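Davden moves box closing to gripper tools at Mirnitz site
Sep 26, 2026

Davden has begun using gripper tools for part of the packing work at its Mirnitz site, where returned jewellery and keepsake boxes are checked, refilled and closed before going back to shops. The change covers one product group so far. Lidded boxes with hinges are included; drawers and roll-tops are still done by hand.

The first stage is teaching. Staff carry out the task with a hand-held gripper fitted with a camera, and the recordings are used to train the fixed arms. Over 3367 recordings have been made since December, according to Hanna Tymoshchuk, who runs the packing floor. The arms were supplied by Vodo.

Lids have proved the slowest part. A lid with a mirror is heavier than a plain one and will drop if it is let go too early, so the fingers have to stay on the rim until it is nearly down. Foam pads on the fingers protect the finish. They wear quickly and are now replaced after every 1176 closings – the first schedule allowed twice that.

For the 26 people on the floor, the main difference is in how the shift is divided. Each now spends part of it recording, part checking what the arms have closed, and the rest on ordinary packing. Lifting and turning lids had been the most common cause of wrist complaints, and Tymoshchuk said these have fallen. No posts have been cut, though two vacancies were left open.
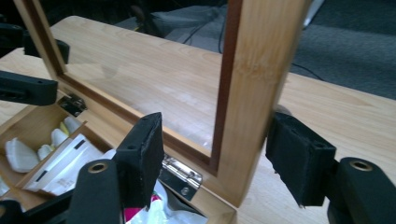

A bamboo box with a mirrored lid, between the foam-padded fingers of the grippers.

Riet Cuypers, who speaks for the packers, said the recording work was less tiring but needed more attention than expected, and that it should be paid at the checking rate. Talks on this are still open. Staff have also asked for the recording period to be limited to 15 minutes at a time, with a break before the next.

Davden plans to add a second product group once the pay question is settled. Sorting of loose contents inside the boxes will stay with staff for now.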